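4.2 The basket at the washer door

Almost 300 laundry diaries reached us from homes in Drulmont and Tavwood, and the short stretch between basket and drum turned out to be the liveliest part of them. People have firm ideas about it! Many set the basket on the floor; others hold it up to the open door and tip it, so the clothes have only a small gap to cross (Figure 3). 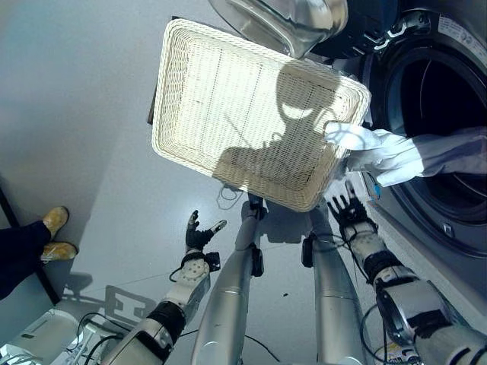 Figure 3. White wicker basket, tilted, with a white garment between it and the open washer.

Helmi Valtonen wrote back on our draft that tipping works well for shirts and badly for socks, which slide into the corners and stay there. We went back to the diaries with this in mind and found 17 entries on lost socks, most of them from homes with deep baskets. A shallow basket with a rounded rim seems kinder on small items, and we would love to see this tested properly.

Distance matters too. With one end of the basket close to the rubber gasket, a bunched cloth has very little room to fall. 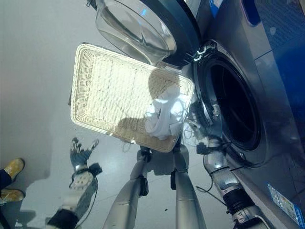 Department of Home and Textile Studies, Hanberg

Wicker came up again and again. Diary keepers liked how light it is to lift, but several worried about snags on knits, a point we return to in Section 5.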